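# About Deltum

Deltum is a paint and wallpaper shop on the ground floor of the old Mabaso building. We sell interior paint, primer, brushes, paste and wallpaper, and we mix colors while you wait. We also do color visits in people's homes. We do not sell exterior paint or floor coatings.

The shop opened as a hardware store with one shelf of paint in the back. The paint sold better than the hardware, so over a few years the shelf became an aisle and then the whole store. We still keep picture hooks, putty and sandpaper by the register.

## What we stock

Our color book has 900 shades. We carry 3 finishes in each one: flat, eggshell and semi-gloss. Most of the paint is made for us by Koron, and the wallpaper comes from Stosance, who print to order. Allow 2 weeks for wallpaper.

Dark colors now make up a large part of what we mix, greens most of all. A dark green wall usually needs a tinted primer and a second full coat. It will look different in the morning than it does under a lamp at night, so we ask people to paint a test board and move it around the room before they buy.

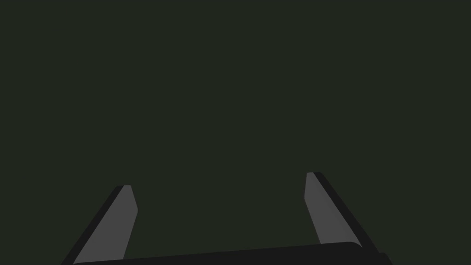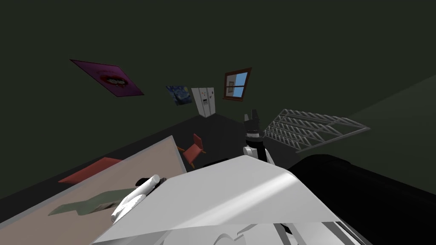
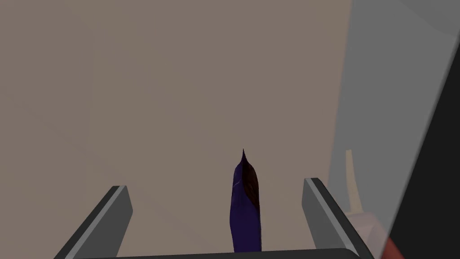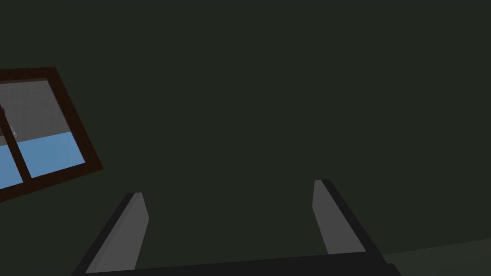
Test boards are free with any sample pot. Bring the board back when you have decided and we will mix from the same formula. We keep the formula on file under your phone number, so touch-up paint can be matched later. Paint fades, though, and a fresh patch on an old wall may show.

## Home visits

A visit takes an hour. We bring the color book, look at the room in daylight if we can, and leave you with a written list of colors and amounts. The fee comes off any order over $500.

We book visits from April through the end of fall. In winter we only do them close to the shop.

## Returns

Unopened white paint can come back with a receipt. Mixed colors cannot. Full rolls of wallpaper can be returned if the wrapper is still on and the batch number is readable.

The parking lot is behind the building, and the back door is open during store hours. Please use it if you are picking up a large order.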